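Standby Power Use in Shared Student Housing
Project report, Applied Energy Studies
Žydrūnas Rimkutė

1. Background

Many household devices keep drawing electricity after they are switched off with a remote or left idle. This is usually called standby power. A single device uses very little, but it uses it all day and all night, and a shared house can have a lot of devices plugged in at once.

I looked at standby use in two student houses, Jukcombe and Jiltholm. Jukcombe is an older house with few outlets, so the people living there depend on extension cords. Jiltholm was rewired before the current tenants moved in and has outlets on every wall. I wanted to see if the two houses differed, and if a simple change in habits would lower the overnight load.

2. Method

I used a plug-in meter for single devices and read the main meter in each house by hand. The plug-in meter shows watts to one decimal place. Each device was left idle for ten minutes before I wrote down a value, because some of them take a while to drop to their lowest level. The game console in Jukcombe was the slowest.

Main meter readings were taken at 1 a.m. and again at 5 a.m. I chose those hours because most people were asleep, but this did not always hold. In Jiltholm one tenant worked late shifts and cooked after midnight. I left out the nights when the stove had been used during the reading period.

In total I collected 279 readings from both houses, counting the plug-in readings and the main meter readings together. The refrigerators, routers and smoke alarms were listed separately, as they have to stay on.

After the first set of readings, I asked the tenants to switch off desk and TV equipment at the outlet or extension cord before going to bed. They kept this up until the end of May. I did not check individual rooms, so I am relying on what people told me.

3. Results

The largest standby loads came from older audio equipment and from the cable box in the Jukcombe living room. The cable box used nearly as much power when off as when on. Phone chargers with no phone attached were too low for the meter to show anything on most attempts. This was a surprise to several tenants, who had been unplugging their chargers and leaving the stereo alone.

Laptops varied a lot. A fully charged laptop with the lid closed used very little, but one that was still charging could not fairly be counted as standby, so I removed those values.

Before the change, Jukcombe had the higher overnight load. After the change it fell below Jiltholm. Tenants in Jukcombe said the extension cords made it easy, as one desk could be turned off in one go. In Jiltholm many of the outlets were behind beds and bookcases – two people said they gave up after the first week.

4. Extension cords and switches

The tenants owned several types of extension cord. Some had one master switch, some had a switch for every outlet, and some had none. The type mattered more than I had expected when I planned the project. With a master switch, people who had a router or an alarm clock on the same strip tended to leave everything on. With separate switches they could leave the clock running and cut the rest.
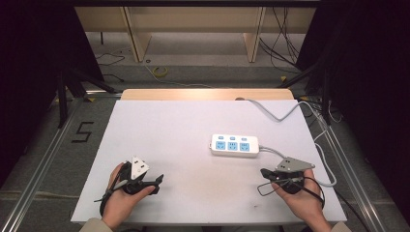 Does a switched-off power strip still use electricity?

A strip with its switch off passes no power to the devices plugged into it, so their standby use stops, and any small draw left would come from parts in the strip itself, such as an indicator light wired ahead of the switch.

I tested this with the strips in both houses and the meter stayed at zero for all of them. The meter cannot measure very small loads, so a tiny draw is still possible.

5. Problems and limits

Two houses are not enough to say much about student housing in general. The weather also got warmer during the project, which may have affected the refrigerators and so the main meter readings. I did not correct for this.

One set of Jiltholm readings was written down in the wrong column and had to be dropped. I would use a logging meter next time – reading by hand at 5 a.m. led to mistakes.

6. Further work

The Nogueira building on Flirkstead Road has some 2,000 outlets and a separate meter for each floor. The building office has agreed in principle to share the night readings. A follow-up project could compare floors with and without switched strips over a full semester, and should include a cold month.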